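Coffee and Button Tins with Erlinda Aquino

I got to Erlinda Aquino's place in Nallwood a good half hour early, which she says is the correct way to visit anybody. She had coffee going and a plate of something with coconut in it, and before I'd even found my pen she was telling me about buttons.

I should back up. Erlinda has run a mending table at the Nallwood library since March, and I'd been hearing about it from pretty much everyone I know who owns a coat. You bring in the thing with the hole or the busted zipper, you sit down, and she shows you how to fix it yourself. She won't do it for you (I tried!).

"If I sew it, you come back with the next one," she told me. "I'm seventy-one. I would like you to not come back with the next one."

She learned on her aunt's porch, taking apart old work shirts for the cloth. The buttons went in one tin and the collars in another, and the collars were her job because her fingers were small. When she moved here she worked alterations at a dry cleaner called Picard for years and years, mostly hems. I asked if she got sick of hems and she laughed so hard she had to put her cup down.

"Pants are pants," she said. "But prom season, oh my goodness. Girls crying, mothers crying. I once took in a dress with the girl standing in it and the car running outside."

The library table was her neighbor Colm Phelan's idea. He'd brought her a sweater with a moth hole, and while she was darning it he kept asking what she was doing, and why that way, and could he try. He's pretty good now. He handles the knitwear side of the table and he has strong feelings about wool, which I got to hear when he dropped by to return a casserole dish.

"People throw out a perfectly good cardigan over one hole," he said. "One! I've got socks that are more darn than sock."

I wanted to know what beginners get wrong, and Erlinda had an answer ready. Thread's too long. Everybody cuts a piece as long as their arm and then some, thinking they'll save themselves the trouble of threading the needle again, and then they spend the evening picking at knots. Hers go from fingertip to elbow and that's it. She also wants you to iron the patch before you pin it, and she can tell from across the room if you didn't.

And she's big on sorting. Her supplies live in divided boxes, snaps in one section and hooks in another, and she made me put away everything I'd touched before I could have a second cup.
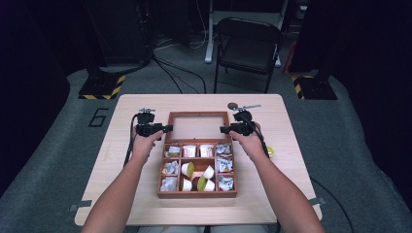
We got onto machines after that, and I figured she'd have some fancy one hidden away. Nope. She has the same heavy old thing she bought used for 800 pesos, and she oils it herself and won't let anyone else near the bobbin. For the library she'd never bring it anyway. Everything at the table is done by hand, because that's what folks can go home and do in front of the TV.

Her favorite repair so far was a canvas bag that Olesia Derkach carried in, both handles gone and the bottom split. It took Olesia 8 visits. "She was so mad at that bag," Erlinda said. "Then she finished and she wanted another one to be mad at."

I'd brought my own jacket, the green one with the torn pocket, and by the end of the afternoon I'd closed it up with a row of stitches that wandered a bit to the left. Erlinda turned it inside out, looked at it for a long time, and said the inside was better than the outside. I'm wearing it as I type this. She wants to see me again when I'm ready to try the lining, and I'm supposed to bring my own thimble.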